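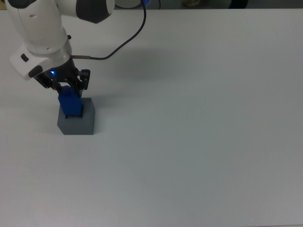
**Renting in Jidar and working in the Silska office district: is the commute as bad as people say?**

I start a new job in Silska in January and the company has helpfully given me a tote bag and no relocation money. Everything near the office towers is priced for people who already own one of the office towers. Jidar is 300 a month cheaper for the same one bedroom, and the listing says "30 minutes to downtown by the 501 bus."

I've lived in enough cities to know that listings measure this at four in the morning with a tailwind. What is it really like at 8 a.m.? Also, the building is one of the Niazi Homes ones and the agent got vague when I asked about water pressure. Should I worry? I don't drive and don't plan to start.

**Answer from Kulsoom Warraich** (accepted)

I did Jidar to the office district for two years. The 501 takes 30 minutes once you're on it and it has left the Niazi Road junction. Getting to that point is a separate hobby. At 8 a.m. the first bus will be full, the second will be full and out of service, and you'll get on the third. Leave at 7:10 and you'll usually get a seat. Leave at 7:25 and you'll be standing with your face in a backpack.

Going home is worse if it rains, as the underpass by the Tovis mall fills up and everything goes the long way. The city has been fixing that drain for as long as I've known it.

About the building: the lower floors are fine. From the fifth floor up the pressure drops off in the mornings, when everybody showers at once. Go see the place before 8, turn on the kitchen and bathroom taps together, and flush. The agent will look at you funny. Let him. Ask who pays for the generator too, mine was a "small shared charge" that was not small and that I seemed to be sharing with a bakery.

I'd still take Jidar over the towers. You can walk to buy an onion there, and in the office district you need a ride and possibly a badge.
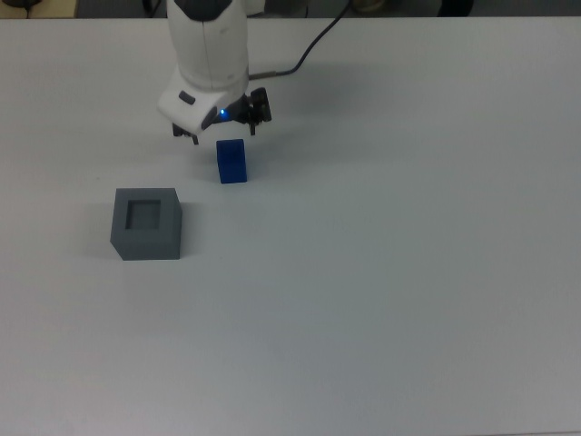 *White arm with a black two-finger gripper, over a white tabletop.*

**Answer**

just get a scooter

**Answer**

Mostly agree with the first one, but the 300 goes fast. I was spending some 2 nights a week on cabs after late shifts, and by the end of the month I'd saved enough for a sandwich. If your hours are regular, fine. If your manager has used the word "flexible," ask when the last 501 leaves before you sign anything. It was 9:40 p.m. when I lived there and the driver did not believe in waiting.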